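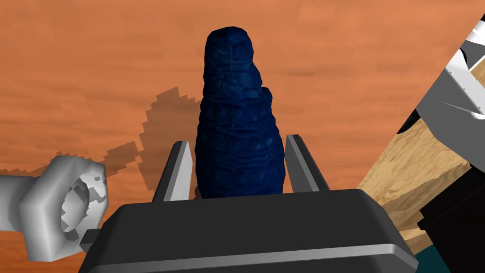
Cuvar Bench Simulator, review after the Prillstead open day

Posted March 15, 2021

Let me get the price out of the way first, because the sales rep left it for the end: $141 per seat per month, with a minimum of four seats. For that you get Cuvar, a program that lets you practice robot pick-and-place jobs on a simulated bench before you buy or program a real arm. I run the packing side of a small produce and dry goods business and I have been told for years that a gripper could do what my crew does. So when the Prillstead training center announced an open day in February with live demos, I signed up and drove over.

Attendance was nearly 20 people. Most of them seemed to be teachers or shop owners like me. We got coffee, a slide deck that went on far too long, and then the demo, run by Florencia Sepúlveda, who was patient and clearly knows the software. My complaints are with the product and the way it is sold. She did a good job with what she had.

The demo task was picking up an item from a tabletop with a two-finger gripper, seen from a camera mounted close to the fingers. You watch on a big monitor and steer with a handheld controller. The menus are plain enough that I found my way around in a few minutes. Resetting the bench takes one button. Changing the starting position of the item took Florencia three screens and a dropdown I would never have found alone.

I asked what the item was supposed to be. The answer was "an irregular object," and the brochure says the same. Fine, but I pack real things with names and weights, and I wanted to know how heavy this one was set to be and how slippery. Those numbers live in a settings file, and we did not open it.
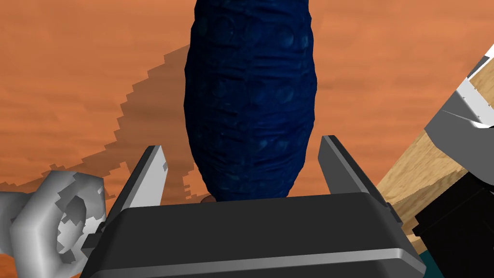 My main interest was the close-up camera view, since that is what the brochure leans on. You do get a good look at the item from there. On the big dark blue one the bumps and creases are drawn well enough that you could plan where to put the fingers, and you can see how much room is left between them. Then you look over at the shadow on the orange tabletop and it is all stair steps, like something off a game console from my college days. Does it matter? Florencia said shadows can be turned up if your computer can take it. I would say it matters if you plan to train a vision system on these views, and that is exactly what page 10 of the brochure suggests you do.

The other thing about that view is how much of it is machine. The gripper body takes up the bottom, and with a tall item the top runs out of view. I asked if the camera could be moved back. It can, in the Skustum edition, which costs more. They would not give me a figure for Skustum without a follow-up call. I don't do follow-up calls.

I had my own turn after the break. The controller is comfortable, but there is a small lag between pushing the stick and seeing the arm respond, and I overshot a lot. A man from a cabinet shop had the same trouble. We were told the lag came from the center's network. Maybe so. If you are charging people by the month, bring a decent cable.

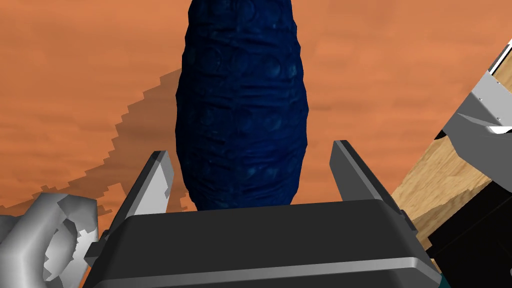
Fingers open on either side of the item, seen from the gripper camera.

What I wanted, and asked for twice, was a comparison: the same job in Cuvar and then on a real arm, side by side. There is a real arm at Prillstead, a Xiao, sitting in the next room with a cover on it. We were walked past it. The story was that the safety paperwork for visitors hadn't come through. Without that comparison I have no idea whether a grip that holds in the program would hold in my shop, and I am not going to take the slide deck's word for it.

Good points, to be fair to it. It installs on an ordinary desktop. You can't break anything, so a new hire could practice all afternoon and cost you only the wages. The item textures are better than in the free program I tried last year. The printed manual is short and in normal English.

Bad points: the four-seat minimum, the shadows, the settings file, the lag, and an upgrade with no posted price.

If you teach a class and have a grant to spend, go see it and ask for the weight and friction settings to be opened while you watch. If you run a shop my size, I would wait until they take the cover off the Xiao. Parking at Prillstead is behind the building, by the way. The front lot is permit only and they do ticket.

Two and a half stars.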